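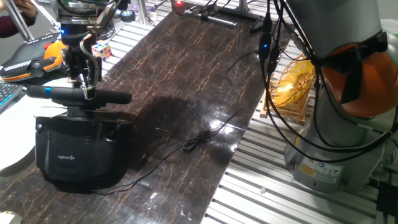

Two-Arm Cell: Setup, Upkeep and One Repair
Term project report, Flellness Robotics Workshop
January 30, 2019
6 min read

When I signed up for this project I thought I'd be writing clever code all term. I spent most of it holding a cable tie in my teeth! The job I picked off the list was "document and look after the two-arm cell", and I picked it mainly because the other one left was inventory. I'm glad I did, even on the days I wasn't.

The cell is two arms facing a shared table, bolted up on slatted aluminum rails. Everyone here calls it Westura, after the name on the old project folder, so I'll do the same. The arms do tabletop jobs: pick a thing up, hold it over another thing, put it down, pass it across. My part was keeping it all running long enough for other people to get their work done on it.

What I started with

There was a binder. The binder described a cell with one arm. Somebody had pencilled "x2" on the front page and left it at that, so my first two weeks were just tracing wires with a flashlight and a roll of masking tape. I'd put a flag on one end, follow it by hand, put a matching flag on the other end, and write both down. I did the whole left side before I figured out I should have unplugged nothing and photographed everything first. (I unplugged one thing. It was the network switch. Sorry again to the group who were using it.)

The wiring at the gripper was what worried me most. Power and signal wires all run down together toward the fingers, and every time the wrist turns, that bundle turns with it. Too tight and it tugs on the connectors. Too loose and it swings into whatever you're trying to pick up. I must have re-tied it a dozen times before I got a loop I liked, and the trick was boring: send the wrist to both ends of its travel, by hand, with the motors off, and tie it at the worst spot instead of the comfortable one.

The morning routine

By the middle of term I had a routine, and I still do it in this order:

Walk around the whole thing before switching anything on. Look for tools left on the rails, because I have left tools on the rails.
Run a finger down the gripper wires and feel for flat spots or nicks.
Check the cable straps on the big arm, plus the straps on its cover.
Power strip on, then controllers, then wait for the link light before starting the software.
Home both arms at slow speed with a hand on the stop button.
Open and close each gripper on nothing, then on the test block.
Write the cycle count in the log.

It takes me fifteen minutes, or twenty-five if I'm chatting. I was told early on that I'd get lazy about the walk-around, and I did, for about four days, and then I homed an arm into a coffee mug. It was my mug.

The repair

The fault showed up at 2,236 cycles on the left gripper. It would close fine, hold fine, and then every so often the position reading would jump and the controller would open the fingers all by itself. You can imagine how that goes when it's holding something you like. We put a folded towel under it for a week and called that a safety measure.

I blamed the software first, because I'd changed the software. I rolled it back and the jump was still there. Then I blamed the power supply and swapped it with the one from the other side, and the fault stayed on the left, so I'd wasted an afternoon but at least I could cross it off. In the end I found it by being rude to the wires: with the gripper powered and closed on the test block, I wiggled the bundle a little at a time, working from the wrist down, while watching the reading on the screen. About halfway down one of the fingers the number went wild. Got it!

One of the signal wires had a break inside the insulation. From the outside it looked perfect. I cut back to good copper, spliced in a new section a bit longer than the old one, put heat shrink over the join and kept the join well away from the part that bends. Then I ran the gripper open and closed 500 times on the test block while I ate lunch and did my readings for another class. No jumps. I did it again with the wrist turning and still had none.

Since then the left side has gone another 542 cycles in normal use with no false opens. I don't want to oversell that, it's not a huge number, but before the repair we couldn't get through a morning.

What I'd change

The log sheet now has a line that says to inspect the gripper wires closely every 2,000 cycles, and I'd like that to become a replacement rather than a look. You can't see a broken strand under good insulation. A full set of pre-cut wires in a labelled bag would turn my two-week hunt into a half-hour job.

I'd also move the desk gear farther from the work area. The table collects things. Keyboards, controllers, whatever somebody was using for a pick test, and all of it comes with a cable that wanders across the table. I've started clipping loose cables to the far edge at the end of each session, with mixed success.

And the binder needs to go. I've rewritten it as eleven pages with a wiring table, the morning routine and a page titled "Things that look broken but aren't", which was the most fun to write. The Odero splice kit is in the second drawer if you need it, and please put the heat gun back on its hook. I'm handing the cell over in April, and whoever gets it next is welcome to come find me with questions, especially about the network switch.

Related reports
Choosing Fingertip Pads for the Gashaw Gripper
Westura: Notes From the One-Arm Days
A Cheaper Test Block
Inventory of the Flellness Parts Room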